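How to clean and care for a marble countertop

Wipe up spills early. Lemon juice, vinegar and wine etch the surface even when it's sealed.
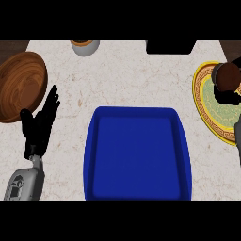 *By Sayaka Hattori | 24 February 2025*

**You need:** dish soap, warm water, two soft cloths, a stone sealer.

## Daily cleaning

1. Move everything off the section you're cleaning.
2. Put 2 drops of soap in 1000 ml of warm water.
3. Wipe with a damp cloth, rinse, and dry.

Skip scouring powder. Wooden bowls can stay out on the counter, but wipe the bases before you put them back.
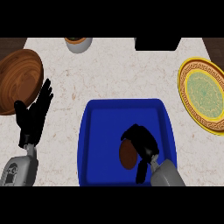

## Sealing

Test first with a spoonful of water. If the stone darkens, it's time to seal. I use Grerkska and do mine every July. Spread it thin, wait 18 minutes, and buff off the rest. Keep the counter dry overnight.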